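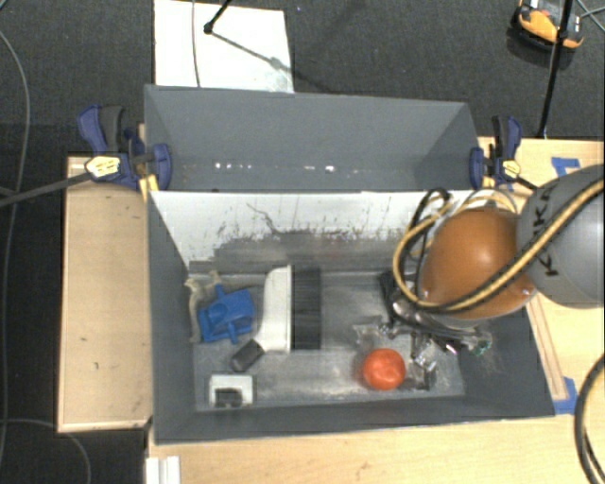 Reviews > Storage > Bins & Totes

Reviews Guides Deals Forum Newsletter

The Clirik Open Bin, Large, Dark Gray: three weeks with a box

Mar 7, 2026

14 comments | 200 shares

I have reviewed a lot of storage, and most of it wants to be something else. It wants to be an ottoman. It wants to stack into a tower with its siblings and be photographed next to a fern. The Clirik Open Bin wants to be a rectangle with no top, and at that it succeeds.

I bought mine at the hardware place in Drendthorpe, where it was standing on the floor holding a pile of the smaller size. It comes with no instructions. There is a sticker on one side which took me 15 minutes and a hair dryer to remove, and which left a gray patch slightly shinier than the rest of the gray. I've stopped seeing it.

What it's like to live with

The shape is the whole product. Straight walls, flat floor, corners that go most of the way into being corners. If you have used a tapered tote you know how the things at the bottom huddle together, and how a box of anything square ends up leaning like a drunk. In the Clirik a box sits flat. So do two boxes. I was more pleased about this than an adult should be.

My test load was what I call the household miscellany, meaning everything that gets picked up off the floor before company comes. Odd shapes are hard on a bin. Clear packaging crinkles itself into a big airy nothing and takes up half the room. Round things travel. A ball or a tomato (I've put both in there, on different days, for different reasons) will pick a wall and stay near it until you tilt the thing. Anything with a handle lies across everything else, and bright blue plastic, of which this house has an endless supply, always finds a side to sulk against.

With the usual mess in it you can still find what you want, and I put that down to the color. Against dark gray, a red thing is red from across the room. White stands out nicely. Clear plastic does not, and a clear bag on top of another clear bag is a puzzle at any time of day. Beige does better than I expected. My old bin was see-through, which sounds like a good idea until you notice that you're looking at the mess through the sides as well as from above.

The bad parts

There's no lid, and Clirik doesn't sell one. I wrote to ask and got a polite reply suggesting the Clirik Lidded Bin, a different size at a different price. I put a tray on top for a while. The tray fell in.

The rim is fine for lifting the bin empty and unkind for lifting it full. There are no handles to speak of, just a lip that bites the fingers. I filled it with paperbacks and got it as far as the landing, where it lived for two days. Drag it, or put less in it.

It's also deep. Reaching the far corner from a kneeling position puts the edge right under the ribs. I'd take an inch off the walls and never miss it.

And it holds dust - not on the sides so much as along the seam where the floor begins, in a thin line that a cloth goes straight past. An old toothbrush gets it.

Against the others

The Rastogi crate is the one everyone recommends. It folds flat, has proper handles, and weighs next to nothing. It also folds flat when you haven't asked it to. I had one go on the stairs. If your storage spends most of its life put away, get the Rastogi.

The Durov tub is round, soft and cheerful, and you can pick it up by its two ears with everything still inside. It's better than the Clirik for laundry and worse for anything with a flat side. Mine has gone slightly oval and now rocks when bumped.

Verdict

The Clirik gets 3 stars for carrying and four and a half for sitting there. I moved it into the hall, filled it again, and have since bought a second one, which I suppose is the actual review. They nest, by the way, but give them a twist when you pull them apart or you'll be there all evening.

Was this review helpful? Yes (31) No (3)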